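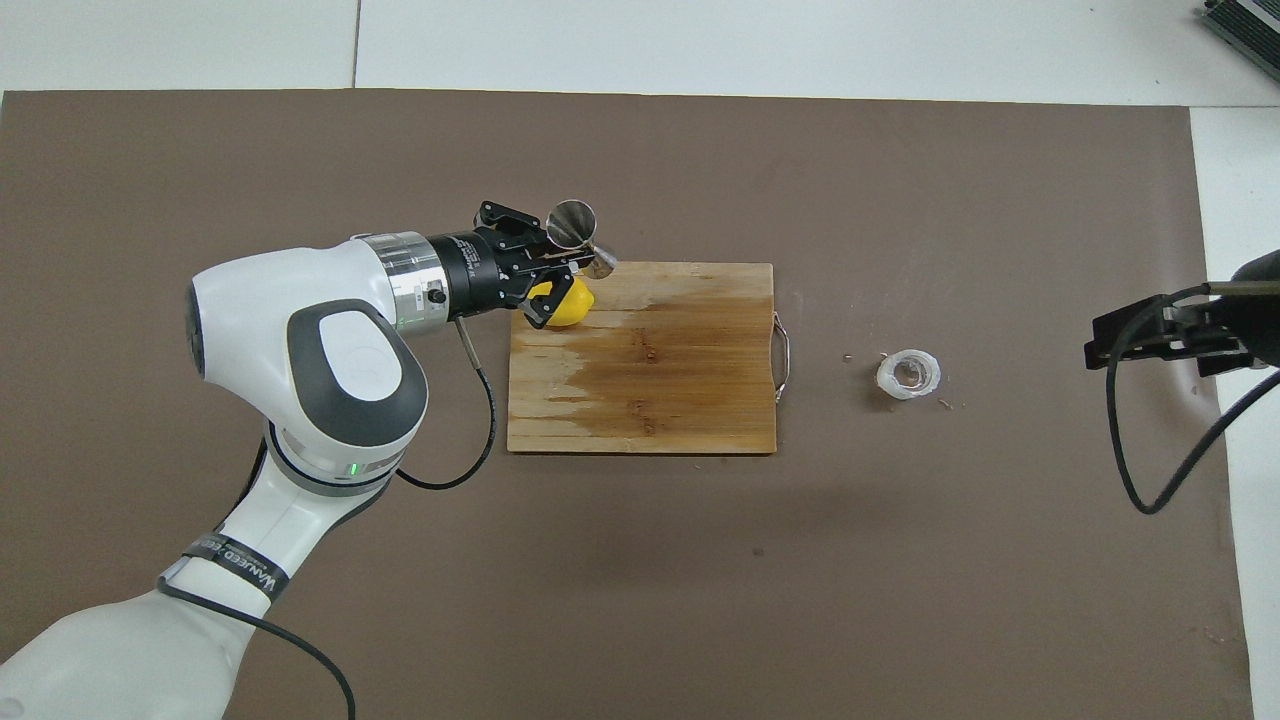

Jigger or free pour for sours at home?
5 min read | 476 views

oakmat20
I use a double-ended steel jigger for everything. Lemon juice too. My partner says I'm wasting time.

Haruna_b
Keep the jigger. Lemons vary a lot, so measure after you squeeze.

tinshaker
Disagree. After 500 drinks you can pour by eye. I only measure syrup.

Haruna_b
You can. Your guests might not agree.

oakmat20
Does the cutting board matter? Mine is wood and I cut lemons on it.

pourlow
Wood is fine. Rinse it right after and stand it up to dry. I oil mine in March.

20 replies | 5 shares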